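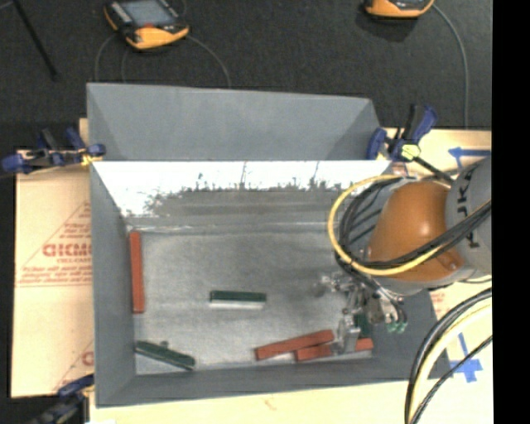 The Short Ends

Every shop that cuts bar stock ends up with short ends. They are too long to throw out and too short for the next job, and they collect in a bin until the bin is a nuisance.

At Trarklow, a shop in Navarro that makes frames for garden furniture, the answer is paint. Red means one length, green means another. A bar gets its color when it comes off the saw, and it keeps that color until somebody uses it.

The bins are gray and scuffed, and they get dragged, dropped and hosed out. A new one costs $268 from Skademus, so the old ones stay in service long after the finish has gone cloudy. Cardboard goes under them on the bench – it is free, and it saves the surface.

Bars don't stack themselves. Tossed into a bin, they land across each other or lie tight against a wall, where it is hard to get a grip on them. The shop's rule is to take the top bar first and leave the ones along the sides for last. Pulling from underneath moves the whole pile and chips the paint.

Color helps most at the end of a shift. Dark green can be hard to pick out in a shadowed corner, and the shop has talked about a lighter shade. Red has never been a problem. Glare is. Bare metal under a strong lamp throws back a white band that hides whatever lies near it, and moving the lamp usually does more good than buying a brighter one.

The savings are modest. Trarklow used 2,000 short ends last year that would once have gone to the scrap dealer in Prikberg. Most became cross braces and feet. The rule now is that a bin gets emptied every Wednesday, full or not, and anything left over after 29 days is sold by weight.

Paint is touched up in September, when orders slow down.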